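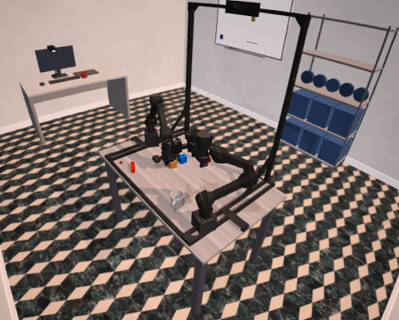
Weiße Tischplatte auf schlanken Beinen, Boden in Dunkelgrün und Beige (Rendering)

Nadier Bodenfliese, Serie Gornport
Marmoroptik, Dunkelgrün und Beige, für Küche, Flur und Werkraum

Wir führen die Serie Gornport seit May im Sortiment, und zwar nach einigem Zögern. Fliesen in Marmoroptik sehen im Prospekt fast immer besser aus als auf dem Estrich. Der Hersteller Nadier schreibt von »zeitloser Eleganz« und »müheloser Pflege«. Das erste ist Geschmackssache, beim zweiten haben wir Einwände.

Was stimmt: Die Fliese ist durchgehend maßhaltig. Margus Šimkus aus unserer Ausstellung hat 4 Kartons aus verschiedenen Chargen nebeneinander ausgelegt, die Kanten passten. Die Farbe dagegen schwankt. Das Dunkelgrün fällt je nach Charge mal bläulicher, mal fast schwarz aus. Bitte immer den ganzen Bedarf auf einmal bestellen und aus mehreren Kartons gemischt verlegen.

Zur Pflege: Auf dunklen, glänzenden Flächen sieht man Kalk, Staub und jeden Sockenabdruck. Wer in einer Gegend mit hartem Wasser wohnt, wird öfter wischen als versprochen. Das empfohlene Pflegemittel Rimcombe kann man nehmen. Einen Unterschied zu gewöhnlichem Neutralreiniger haben wir nicht feststellen können -- billiger ist letzterer allemal.

Technische Angaben
Material: Feinsteinzeug, glasiert
Oberfläche: glänzend
Fugenbreite: mindestens 4 mm
Artikelnummer: 725
Fußbodenheizung: geeignet
Außenbereich: nicht geeignet

Nadier wirbt außerdem mit 4000 Abriebzyklen. Das klingt nach viel, sagt über den Flur einer Familie mit Hund aber wenig. Sand unter den Schuhen zerkratzt jede glänzende Glasur, diese auch. Eine ordentliche Fußmatte gehört dazu.

Verlegung
Das Schachmuster verzeiht keine schiefe Wand. Diagonal verlegt fällt eine Abweichung weniger auf, dafür steigt der Verschnitt deutlich. Der Hersteller rechnet mit 7 Prozent, uns erscheint das bei diagonaler Verlegung zu knapp. Elīna Lapiņa berät in der Ausstellung und rechnet den Bedarf anhand Ihres Grundrisses nach.

Alternative
Wem das alles zu heikel ist: Die matte Serie Jankauskaitė kommt in ähnlichen Farben, zeigt weniger Spuren und wirkt zugegeben auch etwas langweiliger.

Musterfliesen geben wir gegen Pfand mit. Legen Sie sie zu Hause auf den Boden und schauen Sie abends bei Lampenlicht noch einmal hin. Angebrochene Kartons nehmen wir nicht zurück.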